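Miracle Fabric Sprays and Stain Guards: Your Questions

By Nusrat Shaikh, Stolside Home Notes

Print this page | E-mail to a friend

89 shares | 5 comments

Readers write to us more about stain guards than about any other thing sold in a furniture store. I bought my share of them before I started this page, so I am not neutral. I sell nothing and take no samples.

Do I need the fabric protection plan the store offered me?

Probably not. Mine was $164 on a sofa that cost a good deal more than I had planned to spend, and the salesman brought it up after I had my card out. Ask to read the whole plan before you sign. Most of the ones readers send me cover a single spill, reported within a few days, from a list of approved spills. Slow wear, sweat, body oil and "buildup" are left out. Those are what ruin sofas.

The salesman said the fabric is "treated at the factory." So why sell me a spray too?

Good question to put to the salesman. If the fabric was treated, a second coat is money spent twice. If it wasn't, he told you something that isn't so. I have asked this in four stores and got four different answers, one of them involving the word "molecular."

Does Dravomine work?

Dravomine is the one you all ask about, with the big shield on the can. I sprayed half of a spare cushion cover and left the other half alone. Water beaded up nicely on the treated half. Coffee beaded for a moment and then went in. Salad oil went in on both halves and I could not tell them apart afterward. The can says "resists most household spills," and I suppose water is a household spill.

One cushion cover is not a laboratory. If you got better results, write in and tell me what you spilled and how long you left it.

The label says it lasts through 200 cleanings. Is that true?

I don't know and I doubt the person who wrote the label does either. What counts as a cleaning? A wipe with a damp rag? A machine wash? I wrote to ask and got back a coupon. Until somebody says what was done to the fabric and how, I would treat that number as decoration.

What do the letters on the tag under the cushion mean?

This part is worth knowing and costs nothing. W means you can use water-based cleaner. S means solvent only, keep water off. WS or SW means either one. X means vacuum or brush and leave the rest to a professional. Look for the tag before you buy any bottle of anything. If the tag has been cut off, try a hidden spot at the back and let it dry overnight before you decide.

Can I use dish soap?

On a W fabric, yes, a few drops in a bowl of cool water. Blot, don't scrub. Go over it again with plain water so the soap doesn't stay behind and collect dirt. I have yet to see a "sofa shampoo" do much more than this, and the one I paid most for smelled like a rental car.

Does the color of the cleaning cloth matter?

More than the brand of cleaner does. Cheap dyed cloth can bleed when it gets wet, and strong reds are the ones I trust least. Press the wet cloth on a white paper towel for a minute first. If any color comes off, use it on the car. Plain white cotton is the safe choice, and an old undershirt will do.

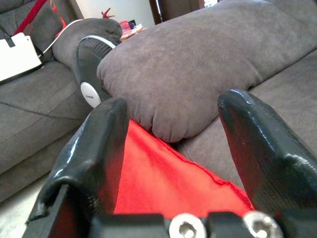 Red cloth, gray upholstery. Try the paper towel first.

Is microfiber cloth better?

It picks up dust well. For spills I find it about as good as cotton, and it comes in a six-color pack so that you will feel you have a system.

Mudassar Virk of Cesstead writes: "We paid for the spray service when the sofa was delivered. How can we check it was done?"

You mostly can't, and I suspect that is part of the appeal. Put a drop of water on the back panel and watch it. If it sits up, there may be a treatment on there, though some fabrics do that on their own. If it soaks straight in, call the store and ask when the work was done and what product was used. Get the reply in writing.

What about the Pathak steam unit?

A reader lent me one last December. It makes steam. It also left a tide mark on a W fabric that took me two evenings to get out. Renting a plain extractor is cheaper, if you must have a machine.

So what do you use?

Cool water, dish soap, white rags, and a throw over the seat where we eat.

Page last changed 20th October

Print this page | E-mail to a friend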